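Conadard pressing plant open day, December

The Fovorwood bus dropped us at the gate at 9, an hour unknown to most of us who buy records. We were given badges, earplugs and a biscuit, then shown where MacLeod had their second album cut after two other plants turned it down for being too quiet.

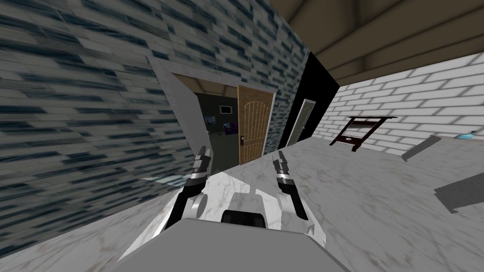 Turkeck, from the label's message board, had warned me that the lacquer talk runs long and the test pressings are the only thing worth queuing for. Fair enough. It ran long. I now know a great deal about groove spacing - more than I can use at parties.

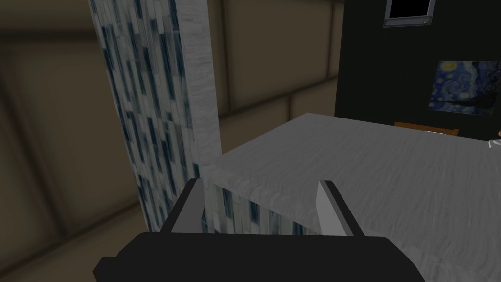 The listening room

They played us side two of the MacLeod record, 3 times, on 3 different weights of vinyl. People nodded gravely at each. I preferred the first, possibly because I was still awake. The run is 100 copies and the shop had sold out before our group reached it.

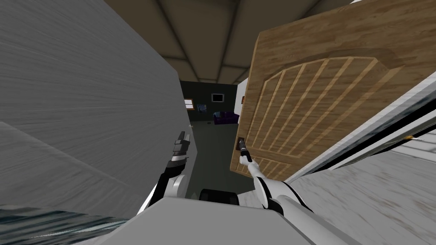

Robot arm at the door handle.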